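Wikden Small Table, White
Supplied by Closten Contract Furniture

The Wikden is a compact rectangular table for reception areas, break rooms and study spaces. It is intended for light daily use, such as serving drinks or holding a small display, and may be moved by one person.

Specifications

Finish: white top, white legs
Cable opening: round grommet hole near the edge of the top, gray rim
Assembly: around 15 minutes, hex key supplied
Carton quantity: 2
Warranty: four years, frame and top

Ordering

Orders are accepted from schools, offices and public institutions. The minimum order is two tables. Deliveries to upper floors must be arranged in advance – please state whether an elevator is available. Requests for replacement legs should be addressed to Kianoush Rostami, Contract Sales, and should quote the original order number.

Care

Wipe the top with a soft damp cloth and dry it at once. Scouring powders and solvent cleaners must not be used. Coffee, tea and cola should be removed promptly, particularly near the grommet. Coasters are recommended for glasses and are sold separately under the Peva name.

In use

A glass tumbler, a shallow metal plate and a small bunch of artificial flowers are grouped at the far side of the top, with the rest of the surface left clear.

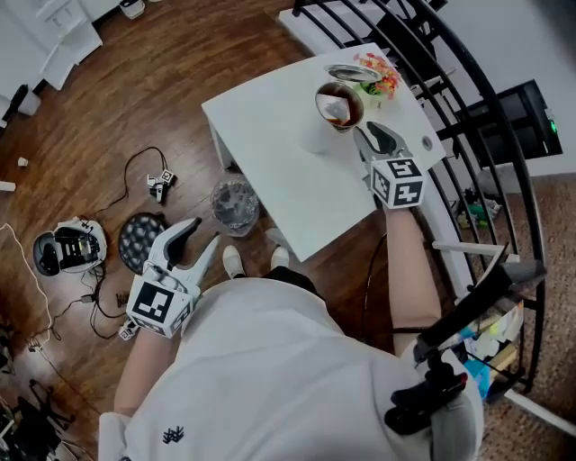
Related items

Shokri stacking stool, white or gray
Peva coaster set
Wikden replacement leg

Page revised 5 May 2019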